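Rules for the virtual kitchen

Test first in simulation, then on the real floor. Everyone in home robotics says it. Few write down what the test was.

Drallach's draft code, out for comment until July, wants that fixed. Two parts — what the simulated room must contain, and what gets logged when a run goes wrong. Dull stuff. Overdue. 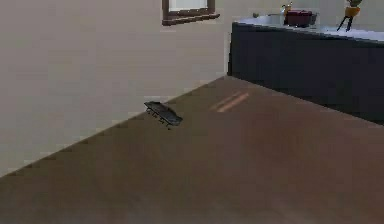
Words: Radwa Ait Ali
11/5/21

A rendered kitchen, then. Plain wall, brown floor, a maroon pot up on the dark counter. And one small dark object lying on the floor. Under clause 2 anything on the floor has to be named in the scene file, with its size and postion. No "misc".

Zineb Zerouali at Prodcombe went back through 3528 old runs. 321 had floor items with no name at all. "You can't compare those with anyone's," she says. "Not even our own."

Ashraf Cherkaoui of Tawfik is less keen. Too much paperwork for small teams, he reckons, and he wants a short form. Fair point — the draft dosen't have one yet. Comments go to Khadija Ramadan at Drallach.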